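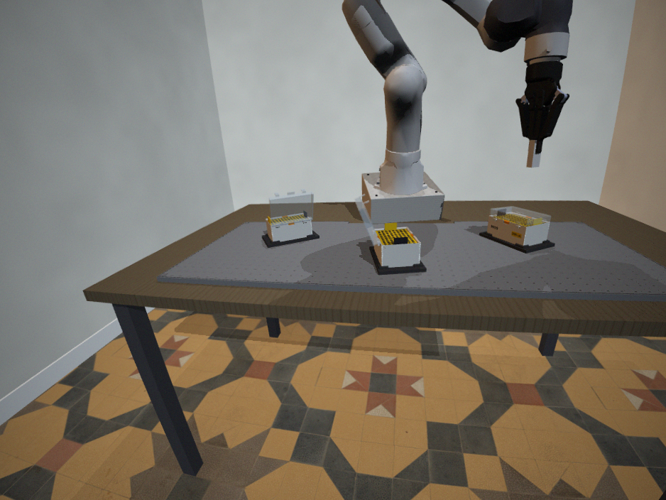

Sisside Bench Challenge

The Sisside Bench Challenge is a yearly student robotics competition held entirely in simulation. Pairs of students write programs that guide a robot arm through small laboratory chores at a virtual workbench. It grew out of an evening class at Trinden College and is now open to high school and college clubs. The most recent season drew 92 students, a lively turnout for a contest with no hardware to ship and no arena to build.

Origins

The contest was started by Rowena Castillo, who taught the Trinden class, and Khôi Bạch, then a biology student tired of hearing that lab work was too fiddly for beginners to automate. Their first assignment asked for a single pipette tip to be lifted and set down again. Several students kept working on it long after the class had ended, and by June they had begun comparing run times. Dragica Vasić turned those scores into a public table, and the challenge took its name from Sisside, the building where the class met.

Format

A season lasts eight weeks and has two rounds. In the first, every pair works with the same bench, an arm with a two-fingered gripper and a set of pipette tip boxes on a perforated board. In the second, the boxes are moved and turned, and programs that relied on fixed positions tend to come apart in spectacular fashion. Entrants love this part — the replays are shown on Saturday with everyone watching together.
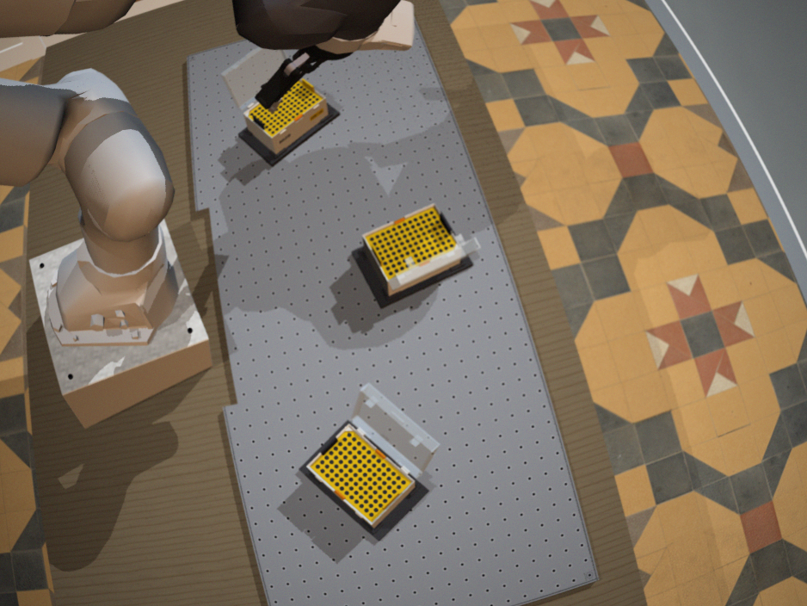
The gripper over one of three open pipette tip boxes on the simulated bench.

Scoring rewards clean handling over raw speed. Points are lost for bumping a box, dropping an object, or closing the gripper on nothing. The scoring program, Erkalon, was written by Crisanto Bañez and is shared with all teams so they can check a run before sending it in.

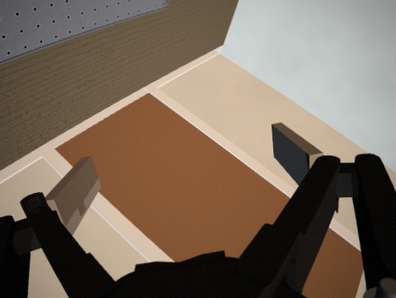

Teams may also submit a short notebook on how their program works, and the best one receives the Pascual Prize. Jerome Javier won it for a wonderfully clear account of a grasp planner that failed all week and was rewritten from scratch the night before the deadline. His notebook is still handed to new entrants.

Related articles
Erkalon (scoring program)
Pascual Prize
Trinden College
Laboratory automation
Robot simulation

This site uses cookies to remember your settings. By continuing to browse, you accept our cookie policy.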